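# Workshop tips: sharing a bench with the arms

These are the tips we hand to people at Ballham who are moving from hand packing to the robot benches. Most of them came from the packers. Vendula Kováčik collected the first set in October, and we add to it when someone works out a better way of doing a thing.

**Give every item a home.** On the old line you could drop a lipstick wherever there was room and the next person would find it. An arm does better when the lipstick is in the same compartment each time. So do people, as the Varisdale shift found when they stopped asking each other where things were.

**Label the inside.** A label on the outside of a box gets covered by a hand, a sleeve or the next box. Put it on the compartment floor or back wall, black print on yellow, one short word. Wipe the surface with a dry cloth first and press the corners down with a thumbnail. Replace a label when a corner lifts. Don't stick a new one over the old one.

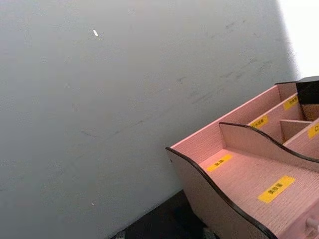 Use the language most of the bench reads. If two are needed, keep a printed sheet by the supply shelf and leave the label itself short. Long labels get read once and then ignored.

**Keep the bench top dark and plain.** Pale items are easier to see on a dark surface, for you and for the cameras. Clean it at the end of the shift with a damp microfiber cloth, then a dry one. Skip spray polish. It leaves a shine, and under the lamps the shine is a nuisance.

**Put tall things at the back.** Bottles and jars go in the rear compartments and short items in front. Then a sleeve or a gripper coming over the front edge has less to knock down.

**Caps are their own job.** Under the old system the packer closed each bottle and put it away in one motion. Now the steps are split, and the part that catches new people out is a small lid with no place set aside for it. Decide where lids go before you start. At the Amarasinghe bench the arm has a blue cap or lid in its fingertips, held over the pink organizer, with a clear jar and a white bottle standing in the back row. If you are setting out a bench like that one, leave the air above the compartments clear and keep your own tools off to the side.
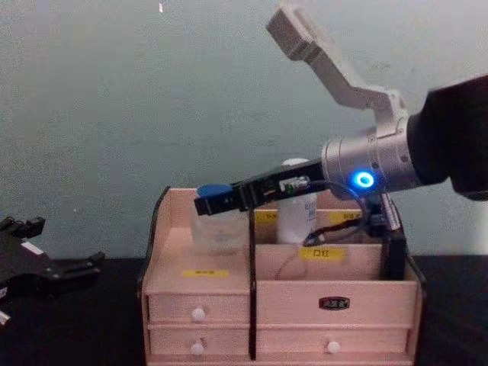 **Check drawer knobs by hand.** A loose knob is a small annoyance to a person, who just grips it harder. A gripper can't be counted on to do the same. Turn each knob before the shift and tighten from inside with a short screwdriver. A drop of white glue on the thread holds a worn one. Let it set overnight.

**Tie back cables, but leave slack.** Hook-and-loop strips are better than zip ties, which have to be cut off whenever something moves.

**What changes in the day.** You lift less and look more. Sunil Pramanik packed by hand for 17 years and says his shoulders are better and his eyes are more tired. Take the 5 minutes each hour that are on the schedule and look at something far away. Estura handled 1368 sets last month with the same number of people, and the hours saved went to checking and restocking. Pay grades did not change. If you are asked to mind more than one bench, ask for the training sheet first and sign it after you have done the walk-through.

**Write down the stops.** Time, bench, what was in the compartment, what you moved. One line is enough. The notebook hangs on the end of the supply shelf, and the spare pens are in the tin under it.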